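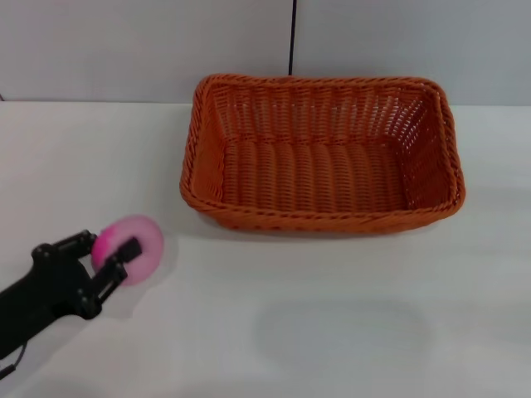 I Drove to Clenberg to Watch a Robot Tidy Up

The Rotanix open day began at ten on a Friday in March, and by a quarter past I had a lanyard, a paper cup of coffee and a strong feeling that I was underdressed. Half the crowd had come from the warehouse business and wore good shoes. The other half had brought their kids. I had brought a notebook, which made two people ask me whether I was from the city.

I'd like to say something in favor of what I saw, and then something less in favor, and I'd like to do it before the brochure gets to me. It's a very nice brochure. There's a sunrise on it.

The main attraction was a table. On the table was an orange woven basket, the kind my aunt kept rolls in, and the job was to put a pink toy donut in it. That was the whole program. A black arm with two fingers took hold of the donut and set off toward the basket, and a room full of grown adults stopped chewing.

I have been to the opera and felt less tension. The donut was soft and the fingers were not, and you could see everyone privately deciding how hard they would have squeezed. A boy near me said "come on, come on" under his breath, the way people talk to horses. When the donut dropped in on the first run we clapped. On the second run it caught the rim, thought about it, and rolled off across the table, and we made the noise a ballpark makes. The third run went in. Then a young woman in a company fleece took the donut out again, put it back where it started, and the whole thing began over.

She did this all morning. I mention it because the sign by the door said "Hands-Free Handling."

According to the card on the wall, the arm had practiced this one job 1116 times before we were let in to see it. The man next to me read the number out loud and whistled. I couldn't tell if he thought it was a lot or a little, and I've gone back and forth on it myself. A toddler needs fewer tries to learn to put a toy in a basket. On the other hand, a toddler who has learned it will then refuse to do it until he leaves for college, so the comparison doesn't run entirely one way.

What bothered me was the talk that came after. There was a screen and there were chairs, and we were told about the road ahead. Matos, the company that makes the software, thinks arms like this one will be folding and sorting and putting away in ordinary homes. A firm called Nument, which had a booth by the coffee, plans to rent them out by the month. The slide said 3000 households. It didn't say when, or whether the households had been told.

Now, I'm not against this. I have a bad shoulder and a back hall full of boots, and if something wants to come in and deal with the boots I'll hold the door. I'm not one of those people who thinks scrubbing a pot builds character. I've scrubbed plenty of pots and my character is about where I left it.

But I had just spent an hour watching the real thing, and the real thing was more interesting than the slides and a good deal more modest. It was one toy and one basket on a clean white table with good light. My house doesn't have a clean white table. It has a table with mail on it, and under the mail there's a placemat, and under the placemat there's something I'm not ready to discuss. The slides went from that tidy little table to my kitchen in a single click, and the click was where I got off.

I asked about it during questions. I asked what happens if the basket is somewhere else. The speaker said that was a great question, which in my experience is what people say while they look for the exit. Then, to be fair to him, he gave a decent answer. He said they move the basket a little in practice so the arm learns to look for it. He said a different basket would be harder, and a basket with things already in it would be harder again, and a basket with a cat in it they had not tried. He got a laugh for the cat. I thought it was the most honest part of the hour and I wish they'd put it on the slide.

Open days have a habit of being ashamed of the wrong thing. The company seemed embarrassed by the miss. When the donut rolled away, somebody from the front office stepped in and began talking loudly about uptime. Yet the miss was what got people leaning in. You could see for the first time what the machine was up against: a squashy thing, a raised edge, a small error in where it thought its own fingers were. Kids pushed to the front. A woman who had been checking her phone put it in her bag. After the perfect runs, people nodded and drifted off to look for muffins.

If I ran the place (nobody has asked) I'd hold the open day the other way around. I'd put up a board by the table and mark the misses in chalk. I'd let the visitors move the basket. I'd hand somebody's kid a sock and say go ahead, try it with this. I would cut the talk from 20 minutes to the length of one donut. And I'd introduce the young woman in the fleece by name, with a round of applause, as she was doing at least half the work and she never once dropped it.

The warehouse people, I should say, weren't troubled by any of this. I rode down in the elevator with two of them, and they were talking about floor space and whether the thing could do a night shift. They had seen a machine that picks up an object and sets it down somewhere else, and they have a great many objects that need to be somewhere else. For them it was a good morning. They don't need it to understand a kitchen. I suspect they'll be the ones who end up buying it, and the sunrise on the brochure is for the rest of us.

Parking was 19 dollars, and the machine at the gate wouldn't take my card. A man came out of a booth and did it by hand.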